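I sold the Bromer two-arm sorting kit for most of a year, and I'm the kind of salesman who talks too much in the quiet bits. You set the arms going, the customer folds their hands, and there's a long stretch where a machine is deciding what to do about a basket. I fill it! I talk about warranties, my mother's knees, the parking in Civeo.

Marichka Ostapchuk didn't want filling. She ran the back end of Mercado, the housewares place, and she'd read the whole leaflet, even the page on cable lengths (I never met another person who had).

"It says 3701 for the pair," she said. "And the table?"

"Table's in with it."

"And when it picks up a yellow one and puts it with the reds?"

I said that it learns. I said it warmly, the way they taught you at Clemance, with a palm turned up. She wrote something down, and I'd have paid 1000 of my own money to read it.

So I sat on a crate and, for once in my life, shut up and watched the baskets with her. 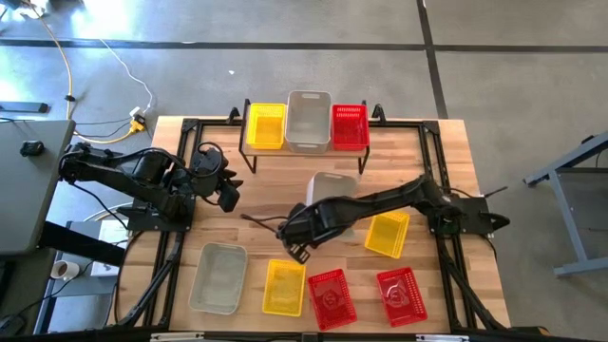
Marichka said she didn't care how fast it went, she wanted to know who she'd be calling at six in the morning when it stopped, and would that person know her name.

Well, that would be me. I hadn't thought of it as part of the kit before. I gave her my number, the real one, and she read it back to me twice and then asked if we could run the whole thing again from the start, slower.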